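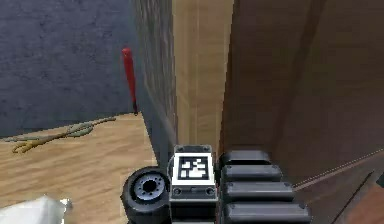

Ordenar el dormitorio sin perder la paciencia (ni el fin de semana)

Imprimir | Enviar por e-mail
Compartido 710 veces

Cada octubre, cuando toca bajar las mantas del altillo, me entra la misma fiebre: abro un cajón buscando una funda y acabo con toda la habitación encima de la cama. Si a ti también te pasa, bienvenida, bienvenido, ponte cómodo, que hoy vengo con ganas de hablar de cómodas, de cajones que se atascan, de polvo y de suelos de madera. Son trucos de andar por casa, unos heredados de mi madre y otros que me han ido mandando los lectores a lo largo de los años (¡gracias, que algunos valen oro!).

Empieza por un solo cajón

Ya sé que lo habrás leído mil veces, pero es que funciona. Saca un cajón entero, llévalo a la cama y vacíalo sobre una sábana vieja. Mientras está vacío, pásale el aspirador con la boquilla fina por las esquinas, que ahí se junta una pelusilla increíble, y después un paño apenas humedecido con agua y unas gotas de jabón neutro. Déjalo secar del todo antes de volver a llenarlo. Yo suelo aprovechar para desayunar por segunda vez.

Para la ropa que dudas si quedarte, prueba el sistema de Tolera Gebretsadik, un lector que vive en un piso diminuto: mete todo lo dudoso en una bolsa, escribe el mes en un papelito y la guarda debajo de la cama. Si pasan 5 meses sin que haya ido a rescatar nada, la bolsa sale de casa sin abrirse. Yo confieso que la abro siempre, y que siempre vuelve a entrar un jersey.

Cajones de madera que no corren

Si las guías son de madera, frótalas con un cabo de vela blanca o con una pastilla de jabón seco. Un par de pasadas por el canto de abajo y por el carril, abrir y cerrar unas cuantas veces, y listo. Nada de aceite de cocina, por favor, que se pone rancio y atrapa la suciedad. Si el cajón roza solo los días de lluvia, la madera está hinchada por la humedad: espera a que venga tiempo seco antes de ponerte a lijar, o luego te bailará en invierno.

Y si huele a cerrado, deja dentro un cuenco con bicarbonato toda la noche, con el cajón vacío. En casa además ponemos saquitos de lavanda, aunque hay que estrujarlos de vez en cuando para que se animen.

La cómoda por fuera

Con la madera clara hay que ir con mimo, sobre todo si le da el sol de lleno. Mueve de sitio lo que tengas encima cada pocas semanas, la lámpara, el joyero, los libros, para que el tono vaya cambiando por igual y no te quede un cerco. Bajo la base de la lámpara puedes pegar unos topes de fieltro, de esos que se venden para las patas de las sillas.
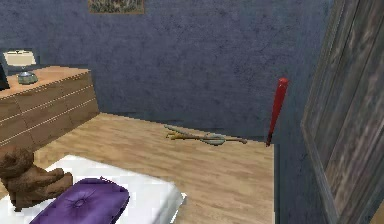 Una lámpara de mesa sobre la cómoda y un cuadro en la pared: poco más hace falta.

Las pantallas de tela se llevan fatal con los trapos húmedos, porque el polvo se convierte en churretes. Desenchufa la lámpara, deja que se enfríe y pásale un rodillo quitapelusas de arriba abajo, girando la pantalla poco a poco. Siu-ming Cheng, mi vecina de toda la vida, usa una brocha de pintor suave y limpia, y tengo que reconocer que en los pliegues gana ella.

Con los cuadros, lo mismo: plumero o brocha seca para el marco, y el cristal, si lo tiene, con el producto echado en el paño y nunca directamente, que se cuela por el borde y mancha la lámina. Si se te tuercen cada vez que cierras la puerta, pega 2 bolitas de masilla adhesiva en las esquinas de abajo, por detrás.

Y por fin, el suelo

El suelo se deja para el final, que todo lo que sacudimos arriba acaba cayendo abajo. Primero el aspirador, con el cepillo para parqué, y sin olvidarte de debajo de la cama. Luego la mopa, muy escurrida, tanto que te parezca que no va a servir de nada. Sigue siempre el sentido de la veta y ve reculando hacia la puerta (una vez me encerré yo sola contra el armario y tuve que esperar allí leyendo etiquetas de abrigo).

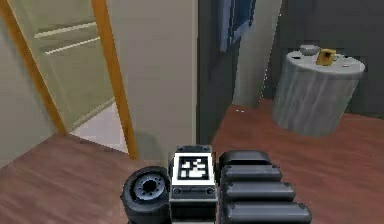
Los suelos de tono rojizo agradecen la mopa bien escurrida.

Para los arañazos finos, prueba a frotar media nuez pelada sobre la marca y espera un ratito antes de sacar brillo con un paño de algodón. Disimula, no hace milagros. En los más hondos, cera de retoque del color más parecido que encuentres, y mejor quedarse un punto claro que pasarse de oscuro. Haz siempre la prueba en un rincón escondido, y si en casa hay alergia a los frutos secos, ve directamente a la cera.

Una última cosita: si vas a mover la cómoda, saca antes los cajones y desliza una manta doblada bajo las patas. Tira de la manta, despacio, entre dos personas. Mi espalda aprendió esto bastante tarde.

Si tienes algún truco para que los calcetines no pierdan a su pareja, déjamelo en los comentarios, que ahí sigo sin solución.

4 comentarios
Compartir | Imprimir esta página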